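Home | News | Products | Events | Jobs
Filed under: Automation / Faults

Grip fault halts Plasel handling trials

Zarard has paused two-handed food handling trials at its Wiltedstead site after a grip fault on the Plasel controller. The work involves moving items such as donuts between plates, bowls and a basket.

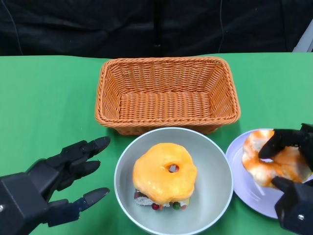
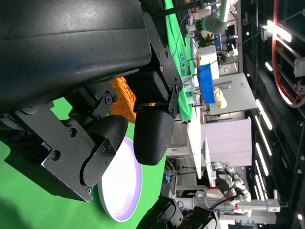
The fault was logged on Thursday in cycle 854. A finger kept closing after the force limit was reached — the stop command arrived 12 milliseconds late. No injuries were reported. Trials resume once firmware 6 is installed.

Magesa, which supplies the controller, said the delay came from a full message queue and that "a slower cycle rate would have hidden it."

Contact | Copyright Wiltedstead Automation News | Back to top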